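Toy library moves building blocks to shallow trays

2018-09-28

The toy lending service at Gundale has changed the way it stores and checks its building blocks. Sets that used to go out in drawstring bags are now kept, sorted and returned in shallow plastic trays. The change covers 73 sets and applies to all loans from the Gundale and Cutham counters.

The bags were withdrawn after a stock check in May. Small blocks had collected in the seams and corners, and sets were being passed on with parts from other sets mixed in. Checking a bag meant tipping it out on a table and putting everything back by hand. A tray can be checked with the contents left where they are.

The trays were supplied by Bumel. They are rectangular, with low sloping sides, and are stored on open racking in stacks of no more than six. Each set is limited to one colour of block, so that a part from another set shows up at once when it is returned.

Orange blocks in a blue tray, on the sorting table. 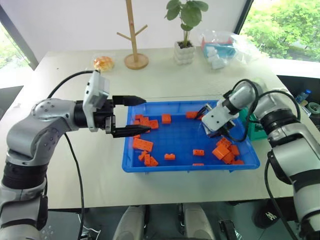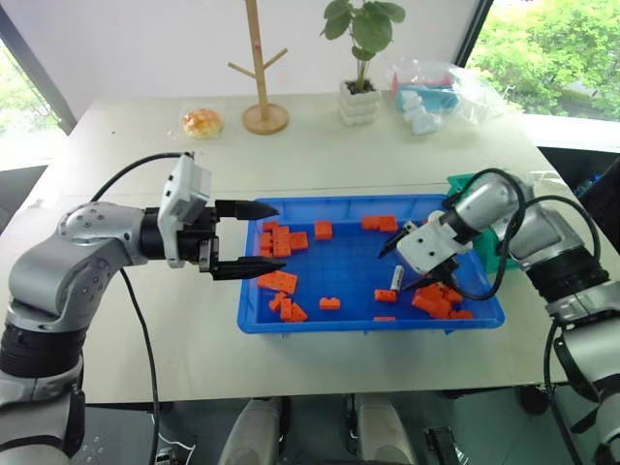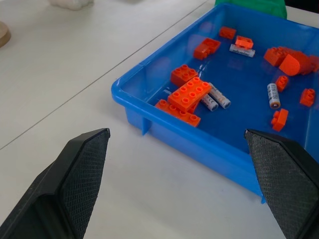 Returned sets are spread in a single layer before they are checked. Blocks that come back joined are pulled apart, and the studs and undersides are looked at for cracks, bite marks and dried modelling clay. Damaged blocks are taken out and replaced from spares of the same colour. Anything that does not belong to the set, loose batteries included, is removed and put in a separate tub. Batteries are not put back on the shelves under any circumstances.

Washing is done with the blocks still in the tray, using warm water and a mild detergent. The water is drained off over one corner and the blocks are turned out on a rack to dry overnight. A set may not be lent again until the inside of the tray is dry to the touch.

Borrowers are asked to return blocks in the tray they came in. A replacement charge applies to lost or split trays but not to single missing blocks. Loans remain at seven days for families and are longer for nurseries and playgroups by arrangement.

A second batch of 60 trays is on order for the wooden track and animal figures. The Tan branch will keep its bags until that batch has been delivered, and sets borrowed there should be returned there in the meantime. Opening hours at all three counters are unchanged.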